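4. Laying the Cover Flat

1. Unroll the Sternason cover and walk away for 20 minutes. It has spent months as a tube and will need time to reconsider.
2. Pull from the back edge toward the front. Do not iron it, whatever your aunt suggests.
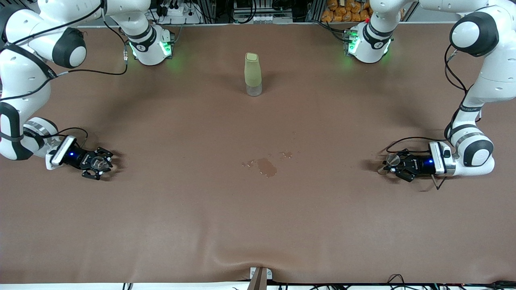
Fig. 6. Cover spread back to front. Gentle wrinkles are acceptable.

3. Smooth by hand, then fit the clips.

CAUTION: Clips pinch. They have no favorites.

Note: Covers sold before January use the old clips. See page 70.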